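Home | Team | Notebook | Parts | Calendar | Contact

Ovus build notebook
October
Entered by Neema Kioko

Started at 3:40, after the room was free. Kibet Swai and I were the only ones on the gripper. Everyone else was on the drive code, so the bench was ours until closing.

Plan for the session was to get the hand gripper ready for the sorting task and settle the pad question. The pads have been on our list for a while. With bare fingers the plastic cups slide out as soon as you tilt the hand, and the small dowels are worse. Rule 4 in the handbook lets us put any soft material on the fingers as long as it stays inside the size limit and leaves nothing behind on the table.

Notes on material. We had the green sheet from Mbwambo and the thinner gray sheet left over from spring. The gray one goes on flat but has very little bite. The green one grips well and is a pain to cut. A new blade helps. Scissors squash it and you get a crooked bottom edge, so use the knife and the steel rule, and cut from the back.

We did the cup test with the green pads first. 200 lifts, split between us so no one's hand got tired. Same cup, same start mark, lift to the top of the box, tilt, hold, put back. Kibet kept the tally sheet. We got 81 drops with bare fingers last month on the same number of lifts. With the green pads it was 2, and both came when I picked the cup up too near the rim. The tally sheet is in the blue folder behind the wiring diagrams.

Did not test gray in full. Kibet did a short run and stopped, because the dowel rolled out nearly every time. Not worth an afternoon.

Other things:

The trigger was sticking at the end of its travel. Took the cover off and found the return spring seated wrong. Reseated it. Feels fine, but check again before the next long run.

The Ruditell screws are slightly too long for the handle cover. They bottom out before the cover is tight. Used washers for now. Need shorter ones, so I added them to the order.

Raltell sent the wrong cable again. Kibet is writing to them. We can still log finger width with the old cable if you keep it straight and don't lean on the connector.

Kibet wants to make the fingers narrower so they fit between two cups standing close together. I would leave them alone until after the practice round. We didn't agree and left it open. If anyone else has a view, write it in the margin of the paper copy.

After the cup test we opened the fingers over the white board to go over the pads before putting the gripper away.

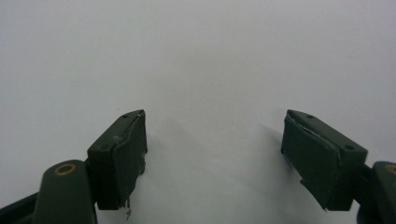 Fingers open over the white board, green pads on both inner faces.

Left pad has a torn scrap hanging off the bottom and the top edge curls a little. Right pad is lifting slightly at the top of the block. Both need to be fixed before we can call them legal, given the part of the rule on leaving material behind. The finger screw holes and the brass pivots are left as they are, no change to the drawing there.

To do next session:

- Trim the scrap on the left pad, or cut a new pad if trimming makes it too short.
- Pull back the top of the right pad, clean the finger with alcohol, and stick it down again. Clamp overnight.
- Write down which glue we use this time. The last entry only says "the clear one."
- Repeat the lift test with dowels, green pads only.
- Check trigger return.

Packed up at 6:15. Knife blades are in the tin, spare green sheet is under the bench in the flat box. Please don't fold it.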